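Cable, books and plants on one table

Posted in January by the author of Farholm Notes

The table at the Serness flat has to do several jobs and was not bought for any of them. It holds the plants that want the window, the books that have not gone back on the shelf, and the power strip. I work at it in the mornings and eat at it in the evenings. Over the past year the positions of things on it had drifted to the point where a laptop could only be used at an angle, so I spent an evening working out what should go where and why. These are my notes, mostly for my own use when it drifts again.

The first decision was the order of placement. I used to start with whatever was in my hand. It works better to start with the things that have the fewest possible positions and finish with the things that can go anywhere. On this table the sequence is tall plant, trailing plant, books, power, small items.

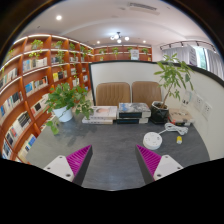
Farholm Notes, no. 11

The tall plant has the fewest options. It needs the light, and it needs clearance on all sides or the leaf tips go brown where they rub. I checked the light with the meter app on my phone, which gave 1106 lux at the back of the table at eleven in the morning and a good deal less at the front. I do not trust the absolute figure. Phone sensors vary and the app has no calibration routine. The comparison between the two positions is good enough to act on, and it says the back. The pot is heavy when freshly watered, so I would also like to lift it as seldom as possible.

The trailing plant tolerates less light and more handling. It went to the left end, where the stems can hang without being in anyone's plate. The previous arrangement had the two plants close together. That looked better and was a nuisance to water, because I had to hold one set of leaves out of the way with my forearm and usually put some water on the table in the process.

Books came next. They are there temporarily, which in this flat can mean a year. I had them in one pile, and the one I wanted was always at the bottom. Two low piles side by side take up more of the surface, but any book can be got out with one hand. The pale ones go together and the thicker ones with dark spines go together. The grouping is by size and has no deeper system. Larger volumes go underneath and spines face the chair where possible.

The back of the table is the right place for them. They form a low step between the plants and fill the strip of surface that my arms do not reach comfortably anyway. 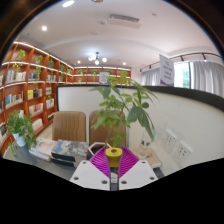

How often should a money tree be watered?
When the top few centimetres of the soil feel dry, which in a heated flat in winter is usually every week or two.

I had been watering to a fixed interval, and the interval was wrong for half the year. Checking with a finger is slower to explain than to do. The pot stands inside on a shallow saucer's depth of clay granules, bought from Maltent Garden Supplies, and these give a small margin if I overdo it. I would not rely on them for more than a small margin. After a thorough watering I leave the plant alone for a quarter of an hour and then tip out anything that has collected at the bottom.

Seating affects the layout as well. The brown chairs stay behind the table, and the plant now sits in front of one of them. That seat is the spare, so the loss is acceptable. If guests come the pot can be turned, though turning it gains less than you would expect, as the crown spreads fairly evenly. Moving the chair along gains more.
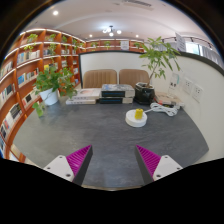

Propagation is the other thing this table gets used for, and I had left no place for it in the first version of the plan. Cuttings need to be somewhere I will see them daily, otherwise the water level falls below the lowest node and the stem dries out. A shelf is too easy to forget. The small clear glass near the left edge, just in front of the pothos, now has that job, with a single green cutting in it. Clear glass encourages algae, and some people prefer brown bottles for that reason, but I want to be able to see the roots without lifting the stem. I change the water when I water the pots. Once the roots are a few centimetres long the cutting goes into compost and the next one goes in.

The position near the edge is a compromise. It is the part of the table that gets knocked. So far I have knocked it once, in the old location, which was further from the edge, so I draw no conclusion.

Power was the item with the most to gain from some thought. The round white strip has a cord 2 metres long. From the strip to the wall socket needs around 60 cm. Everything between those figures has to live somewhere. The choices I considered were:

Drop the surplus behind the table. It collects dust and pulls on the strip.
Clip it under the tabletop. This is tidy but makes the strip hard to move.
Bundle it on the table, tied at the middle. It is visible and quick to undo.

I chose the third. The strip gets carried to the kitchen counter at times, and an arrangement that has to be dismantled each time will be abandoned within the month. The loops should be wide and loose. A tight wrap puts a permanent kink into the outer sheath, and a tightly coiled lead sheds heat badly when it is loaded. My loads are chargers and a lamp, so the heat is a theoretical matter here, but I would uncoil it fully before running a heater or a kettle from it. I do neither.

I keep cords on the far side of the strip and plugs on the near side, and the watering can approaches from the opposite end. Before watering the tall plant I lift the strip out of the way altogether.
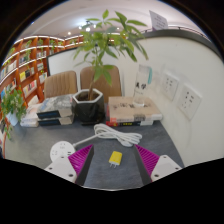

Yellow adapter at the front, round strip and bundled cord further back.

The small items are still unresolved. The adapter is the worst of them. It is too small to have a fixed place and bright enough that I never lose it for long, so there is little pressure to solve the problem. It has been on top of the strip, beside the strip and at the front of the table. I tried a shallow tray from the Garba Street market for this kind of thing, and the tray filled with receipts within days. It has gone back in the cupboard.

The remaining oddments have been pushed towards the wall for now. Next month I intend to go through them, test whatever has a plug, and label the chargers with the device they belong to. I also want to repeat the light readings in spring at the same hour, when I expect the front of the table to be usable for seedlings.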